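Cireck Market Table: where we're up to
Progress report to the Drastville Small Makers Fund, second period

Hi all,

Nermin Baysal here again with the second report on the Cireck table. I know the last one ran long (sorry, Altıntaş office, I did hear you), so I'll try to keep to what you asked for: what we've made, what we've spent, what's held up and what comes next.

The short version is that the table is properly running now! We've got hair accessories on one side and dried teas and herbs on the other, and I've stopped worrying that they look odd together. People who come for a clip pick up a jar to smell it, and people who come for tea end up buying something fluffy for a granddaughter. When I wrote the application I had them down as two separate stalls, and putting them on one cloth has saved us a second site fee at every market.

On the hair side, the fluffy clips are the clear favourite. We tried plain bows first and they sold slowly, so over the winter I moved most of the sewing time to the woolly ones, with a little animal face and a ribbon bow. The gingham took ages to get right. It frays if you so much as look at it, and the first lot of bows had to be unpicked and done again with the ends sealed. I've written the method up on one page so the newer sewers aren't relying on me hovering at their elbow.

The jars have been more of a learning curve. We began with paper bags, which were cheap and cheerful and went soft as soon as the weather turned damp. Glass costs more and weighs a ton in the back of the car, but you can see what's in it, and customers bring the empties back for a refill, so I'm calling it money well spent.
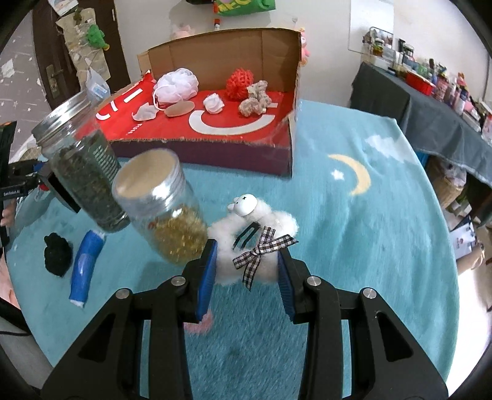

I've also been fussing over the cloth. We had a cream one and everything pale vanished into it, so we swapped to the plush blue-green, and the white pieces stand out beautifully against it. It does collect every bit of fluff going. There's now a lint roller in the market box, and I've put it on the expenses sheet under sundries in case anyone wonders.

Money next. The grant for this period was $1000 and we've spent $870 of it. The biggest single item was jars and lids at $349, bought in one order from Avik to get the better price. The remainder of the spending went on ribbon, clips, wool, site fees and labels. What's left is set aside for the next round of labels, as the ones we have are too small for anyone over forty to read without holding the jar at arm's length (me included). Receipts are in the envelope, in date order this time.

What hasn't gone well: the online page. I said it would be up by now and it isn't. The photos are coming along but I haven't written the descriptions, and I keep choosing to sew instead. I'd like to move that to the end of April, if you're happy with the change. The other sore spot is storage. The finished clips squash flat if they're stacked, and fluffing them back up on a cold market morning is nobody's idea of fun. I've been pricing shallow trays with dividers and will send a quote through before buying any.

We also had 2 Saturday markets rained out. One refunded the fee and the other gave us a credit, so it hasn't hurt the budget much, though I was cranky about the early start.

For the next period I'd like to add a few darker clips to go with the white, try a smaller jar at a lower price, and run an afternoon session in Drastville for anyone wanting to learn the bow. Three people have already asked me when it'll be, which is lovely, and I still need to book the room.

If you'd like to see the table for yourselves, come by any Saturday before nine, when it's quiet and I've got time for a proper chat. Please let me know about the April date for the web page when you can.

Thanks so much,
Nermin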